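Two Arms at the Sorting Station
What changes on a packing floor when the roll bags are handled by machine

25/11/2021

Flodov packs household consumables under contract: waste bags, pet waste bags, freezer bags, all supplied on rolls and all sold in mixed sets. The site runs one shift with 38 people on the packing floor. Until last year every mixed set was made up by hand from open cartons, two colors at a time, at a bench that staff call the short end.

The short end was the least popular posting in the building. The work is light, but the reach is always the same, and a roll that goes into the wrong tray is usually found only at final weighing, when the carton is already taped. Operators rotated off the bench after two hours. Supervisors report that most requests for a change of station came from there.

The replacement is a two-arm cell integrated by Suker, a small firm that also services the site's tape machines. The arms are light, low-payload units on a common rail with two-finger grippers. The cell runs on software called Awan, which Flodov licenses by the month. It went into trial use in October of last year and has been kept at trial status since, partly because the task list keeps changing.

The basic task is to separate rolls by color and leave one color in the tray. For a person this takes no thought. For a gripper it is awkward. Bag film is slick, the outer wrap works free in transit, and a roll picked by its loose flap will unwind instead of lifting. A roll standing on end needs a different approach from one lying flat. Early settings closed the fingers too far and creased the film, and creased rolls are rejected by the customer.

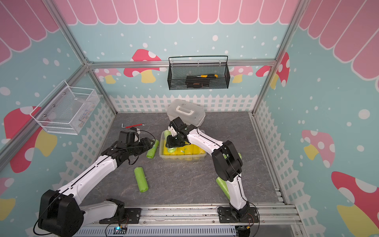
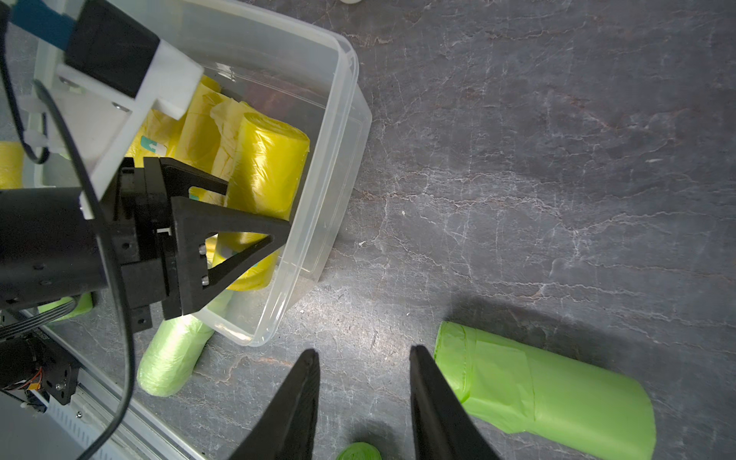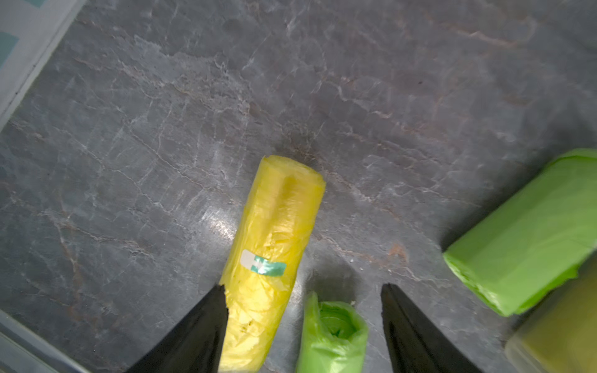
Green and yellow rolls at the two-arm cell.

Cycle time is the figure visitors ask for first, and it does not favor the cell. An experienced packer makes up 40 sets in the time the arms need for eight. The cell makes up part of the difference by running through breaks and after the shift ends, but on current settings it covers only the smaller orders. Large orders still go to the bench.

What the site gained is a change in who does what. Four packers were trained as cell operators over a period of six weeks. They load rolls, clear stoppages, change finger pads and record each failed pick by type. The last of these takes the most time. A failed pick is entered under one of five headings, and the entries go to Suker at the end of the week. The operators asked for a sixth heading, "loose wrap," in the second month. It is now the most used.

Pay was settled late. The first proposal treated cell work as ordinary packing with a training allowance. The operators objected that they were doing adjustment work previously booked to maintenance, and the grade was raised one step in the spring. Maintenance staff objected in turn. The present agreement lists which fasteners an operator may loosen and which need a technician.

Not everyone wanted the move. Of the four people trained, one has returned to the bench by choice, citing the stop-and-start pace. At the bench a packer sets a rhythm and can talk. At the cell there are long periods of watching followed by a short period of attention, and several operators describe it as more tiring than it looks. Flodov now limits a turn at the cell to 90 minutes.

Headcount has not changed. Management says no position was removed on account of the cell, and staff representatives confirm this, while noting that two seasonal contracts were not renewed. Whether the two facts are related is disputed.

Roughly 73 percent of picks now succeed on the first attempt, by the operators' own log. Suker expects softer pads to raise that figure. A second cell has been quoted for the Eltolell warehouse, where rolls arrive shrink-wrapped in pairs and the pick would be simpler. A decision is due after the winter orders have shipped. Until then the short end stays open, with one packer on each side of the bench.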